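FOR IMMEDIATE RELEASE

Flikden Opens Gratier, a Laundry-Handling Collection Taught Entirely by Hand

GAJDOŠ, 9th December -- Flikden today released Gratier, a set of 1,006 recorded demonstrations in which people drive a pair of robot arms through one of the least glamorous jobs in the house: dealing with a heap of clothes. Every motion was made by a human operator at the remote controls. Several of those operators have asked us to note that their own laundry is still on the chair.

Clothing is a miserable thing to hand to a robot. A box is the same box from one minute to the next. A sweatshirt has no such manners, and once it has been dropped it has a new shape that has never been seen before and will never be seen again. Writing rules for that is a career. Showing the arms how a person would go about it is quicker, and the company has the electricity bill to prove it.
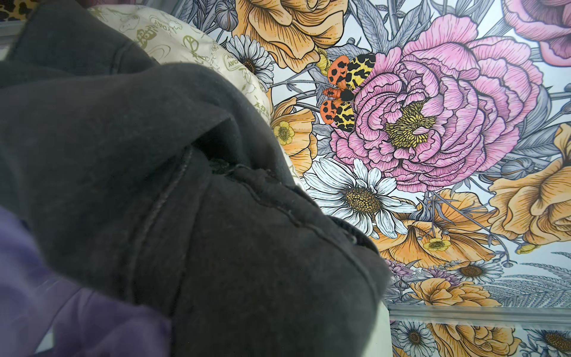
Wrist view: gray fabric in front of a printed cream cloth, with the station's floral wall beyond.

Each session in Gratier pairs the views from cameras at the grippers with a fixed view of the whole station. The operator moves a set of hand controls and the arms follow. Grasps that miss are kept, along with second thoughts and long pauses. Earlier in the project we threw those out, and the resulting policy was very confident and picked up a great deal of air.

Separating garments takes up the largest share of the collection. One arm pinches a collar and lifts while the other stands by with its jaws open, waiting to be useful. New operators tend to forget they have a second arm at all -- most remember it by the end of the first morning. 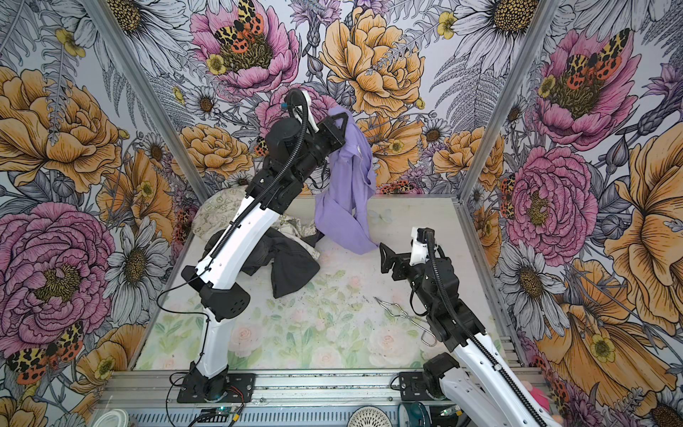 What Is in the Release

Gratier includes the synchronized video, the joint positions of both arms, gripper opening, and a short written note from the operator for each demonstration. The notes have been left as typed. Some are instructive. One says "sleeve" and nothing else.

The garments vary in weight, print and willingness to cooperate. Walls and floor are busily patterned on purpose, with peonies and tiger moths up the sides and faded roses underfoot, so that a model has to learn what a shirt is and can't get by on spotting the only colorful object in view. 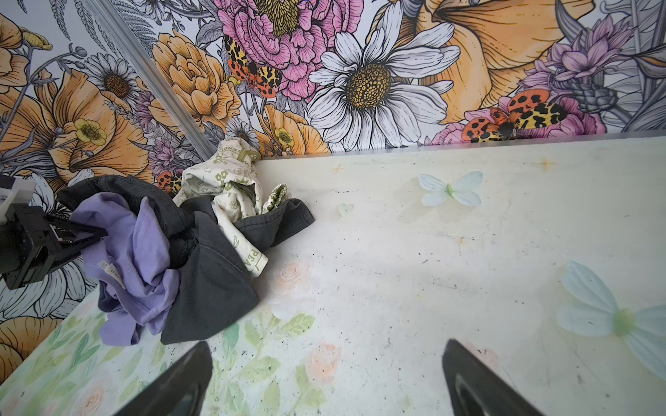

Availability and Training

Gratier is free for research use. Commercial licenses start in June and include 3 days of operator training at the Gajdoš site, limited to 20 places. The controls are made by Bimetti, which also supplied the replacement parts, and then the replacements for those. Trainees begin with one arm and a single garment and move on to two-handed work, such as keeping one gripper down on a dark heap while the other settles on a separate piece at the back.
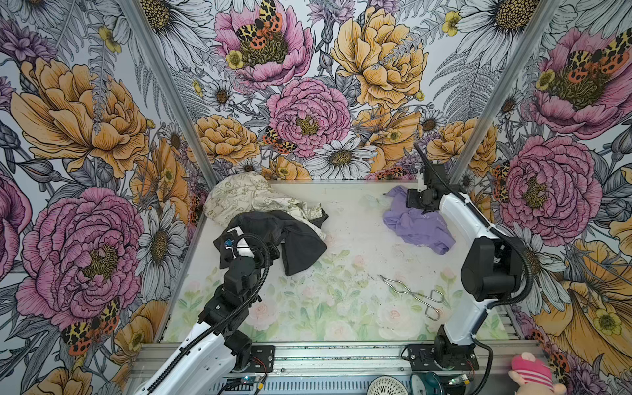 The first trainees took longer over this than we had planned for, and the schedule now has a proper lunch in it. No background in robotics is needed. People who have worked in dry cleaning are especially welcome and have so far embarrassed the engineers.

A second collection of 3,000 demonstrations is planned, with folding added. Flikden makes no promises about fitted sheets.

About Flikden

Flikden builds remote-control stations and demonstration data for two-armed robots. Requests for access, training places and press copies of Gratier should go to the Flikden press desk in Gajdoš.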